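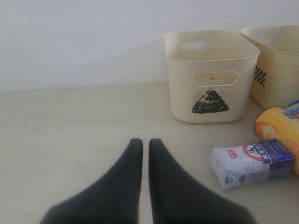
Sorting task with marked bins, view from the gripper.

Category: Vacancies and calls / Take part in a study

Participants wanted for a study on teaching robots by hand

The Lavo project in Trarkadcombe is looking for 16 adults to guide a two-finger gripper through a simple sorting task. You move the groceries on the table to the bin with the triangle or to the one with the checkerboard, as the instruction card says. We compare two ways of giving demonstrations - slow and complete, or short with corrections afterwards. In our first round, 800 short demonstrations gave a better result than the same number of slow ones, and we want to check this with new people.

You come for 4 sessions at the Farnum building, until June. The payment is 175 pounds in total, paid after the last session. Experience with robots is not needed, but you should be able to sit and use both hands comfortably.

To apply, please write a few lines to the Stępień group and tell us which hours suit you.

Last updated: 18 January 2022
Contact | Back to top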